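租客腾退通知记录数据集（Titetti 片区）说明

版本：1.2
发布日期：2018年5月6日
语言：简体中文，部分字段保留原文
格式：CSV（UTF-8，逗号分隔），附一份字段表

概述

本数据集收录 Titetti 片区出租住宅中房东向租客发出的腾退通知，每行对应一份通知。共3,407条记录，其中3,263条可以对应到具体楼栋，其余144条只能定位到街段。数据用来观察楼宇转手、翻修和续租条件变化前后通知的分布情况，也可供租户服务机构安排上门走访时参考。

这份说明写给两类人：要直接用表格做统计的，以及要在社区里核实个别地址的。后一类请务必先读“隐私处理”和“已知问题”两节。

目录内容

notices.csv　主表，一行一份通知
buildings.csv　楼栋表，含建成年代、单元数、登记持有方类型
segments.csv　街段表，给无法定位到楼栋的记录使用
fields.txt　字段表
changes.txt　修订记录
LICENSE.txt　许可

数据来源

通知文本有三个渠道。第一是租客自行提交的纸质通知复印件，由 Hong 租务咨询站收取，占多数。第二是片区公告栏和楼道内张贴的通知，由走访人员抄录。第三是调解申请材料中作为附件提交的通知，取得申请人同意后录入。

三个渠道的覆盖范围不一样。咨询站位于片区北侧，北侧几条街的租客更愿意送材料过来，南侧靠近铁路的几栋楼主要依赖抄录。把各街段的数量直接相减来比较，得到的差距里有一部分是收集方式造成的。

录入由两人分别完成，不一致的字段由第三人对照复印件裁定。抄录件没有复印件可查，裁定时只能看抄录人的原始笔记，笔记不清楚的一律填“不详”。 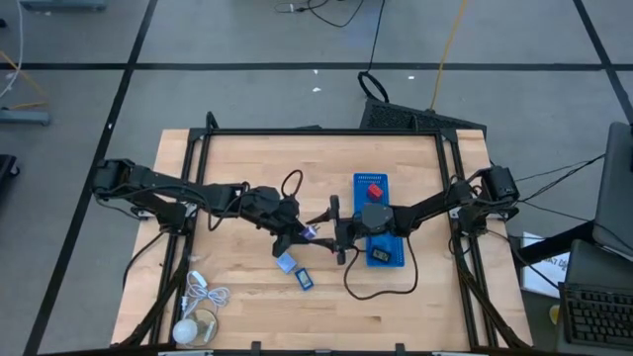
日期字段有三个，容易混用。notice_date 是通知上写的落款日期，received_date 是租客说明的收到日期，vacate_date 是通知要求搬离的日期。计算通知期长度时，默认用 vacate_date 减去 received_date；received_date 缺失时改用 notice_date，并在 period_basis 字段标注为 N。落款日期晚于收到日期的记录保留原样，没有更正。

主要字段

notice_id　通知编号，五位数字，不连续
building_id　楼栋编号，对应 buildings.csv；无法定位时为空
segment_id　街段编号，全部记录均有
notice_type　通知类型，取值见下
reason_text　通知所写理由，已删去姓名和门牌
reason_code　理由编码
notice_date / received_date / vacate_date　见上一节
period_basis　通知期计算依据，R 或 N
rent_band　月租金区间，分5档
tenure_years　租客在该单元居住的整年数，不足一年记为0
source　来源渠道，1为提交，2为抄录，3为调解附件
outcome　后续结果，仅部分记录有值

notice_type 的取值为：期满不续、因翻修腾退、因出售腾退、因持有人自住腾退、欠租腾退、其他。一份通知同时写了两个理由的，按先写的那个归类，完整内容见 reason_text。

rent_band 最低一档为月租600以下，不含600。各档上下限写在字段表里。租金以通知或租约所写数额为准，水电和管理费分开列明的不计入；没有分开列明的按总额归档，fee_included 字段标为1。该字段在1.0版中没有，1.1版补录。
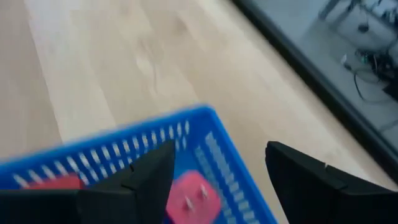 Trirkenell

outcome 字段需要单独说明。取值为“已搬离”“协商后续住”“延期”“进入调解”“不详”五种，由咨询站在通知期届满之后电话回访得到。没有接通电话的记为“不详”，留空表示没有安排回访，两者含义不同，合并前请想清楚。“已搬离”只表示回访时租客称已不住在原单元，不代表通知合法，也不代表双方没有争议。

buildings.csv 中的 owner_type 分为个人、公司、信托和不详。公司名称没有收录。楼栋在观察期内转手的，transfer 字段记为1，transfer_month 给出登记月份。登记月份通常晚于实际交割，有几栋楼是先收到通知、后查到转手登记的，做前后对比时建议在转手月份两侧各留出一段缓冲。

Alis 公寓群按楼栋拆分录入，不作为一个整体。该处有两栋共用一个门厅，张贴在门厅的通知若未写明楼号，就归到街段，不归到任何一栋。

隐私处理

姓名、电话、门牌号和签名已全部删除。单元数少于五的楼栋不公开楼栋编号，相应记录的 building_id 替换为内部编号，仍可用来连接楼栋表，但连接后查不到地址。居住年数超过二十年的一律记为20。

请不要尝试通过通知日期、租金档次和居住年数的组合去还原个人身份。如果在 reason_text 中发现漏删的个人信息，请来信告知通知编号，不要在公开页面上贴出原文。

已知问题

一、8月的记录明显偏多。咨询站当月延长了开放时间，部分租客把以前收到的通知一并送来，received_date 凭记忆填写，常写成月初一号。按月作图时建议改用 notice_date。

二、口头通知没有收录。片区内有不少按月口头续租的单元，房东当面要求搬离的情况在这份数据里完全看不到。

三、欠租腾退的数量可能偏低。租客不太愿意提交这一类通知，抄录渠道也很少遇到，通常不会张贴在楼道里。

四、同一单元可能收到多份通知。本数据按通知计数，不按户计数。需要按户统计的，可用 household_key 去重，但渠道2的记录没有这个键。

五、翻修类通知的理由文本经常整段照抄，同一栋楼十几份通知内容一样。做文本分析前应先去重，否则词频会被少数几栋楼带偏。

适用范围

可以用于描述片区内书面通知的类型、时间和通知期长度。不适合推算腾退率，因为没有同期租住户数的可靠分母；楼栋表里的单元数是登记数，含空置单元和改作他用的单元。也不适合用来判断某一位房东或某一份通知是否违规。

读取时的注意事项

notice_id 和 building_id 有前导零，请按文本读入。日期格式为年-月-日，缺失为空字符串。reason_text 中可能有换行，已用双引号包住，用电子表格软件直接打开时偶尔会错行，建议用导入功能并指定编码。

修订记录

1.2　合并重复提交的通知；街段边界按新图调整；owner_type 增加“信托”
1.1　新增 fee_included；更正楼栋表中两处建成年代
1.0　首次发布

许可与引用

数据可自由用于非商业用途，须注明数据集名称和版本号。商业使用请先来信。引用时请写：租客腾退通知记录数据集（Titetti 片区），1.2版，Trirkenell 整理。

更正请求请附通知编号、字段名和建议值，有复印件的请遮去姓名后再寄。收到的更正会并入下一版，不单独发布补丁。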